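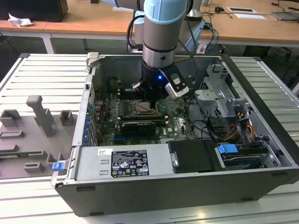 Ida Rathjen receives me in the kitchen of the old dye house at Skunside, where she keeps the pattern books of the Ackermann weaving company. She has worked on the history of this firm for many years, first in the evenings and then, after she stopped teaching, every day. The table is covered with papers, and she moves a pile so that I can put down my cup.

I ask her who Ackermann was. "There were two of them, and people always mix them up," she says. "The father came to Skunside as a dyer and had no money at all. The son was the merchant. When you read that Ackermann sold ribbon to half the country, it is the son."

The father had learned his trade in Murker, a village with soft water and many sheep. Mrs. Rathjen has visited it and found his name in the church register, spelled in a different way each time. He married the daughter of a fuller, and it was her dowry that paid for the first looms. "She signed the contract herself. I was very happy when I saw that signature, because the family letters call her only 'Mother'."

At its largest the company had 30 looms under its own roof and gave work to weavers in the farms nearby. The ribbons were of wool and later of silk, and the colour for which the house was known was a grey violet sold under the name Nirnora. I want to know where this name comes from. "I cannot tell you. I have looked for a person, a ship, a town. The son writes it for the first time in a letter to his brother-in-law, without any explanation, as if everyone knew it already."

The recipe has not survived whole. The dye book has five pages missing after the blues, and the next page begins in the middle of a sentence about alum. Mrs. Rathjen does not believe in theft. In her opinion the son took the pages with him when he quarrelled with his father and lived for two years in another town. "They made peace later, but I think the pages stayed where they were."

The pattern books themselves are in good condition. They contain 800 samples, each one sewn to the paper with a white thread, with the price and the customer's initials beside it. Some customers she has identified, among them a hat maker who never paid his bills and was still served. She shows me his page. The ribbon is dark green and the edge is a little worn.

She hopes to finish her catalogue in July. The letters will come afterwards, she says, and for those she needs someone who can read the son's handwriting better than she does.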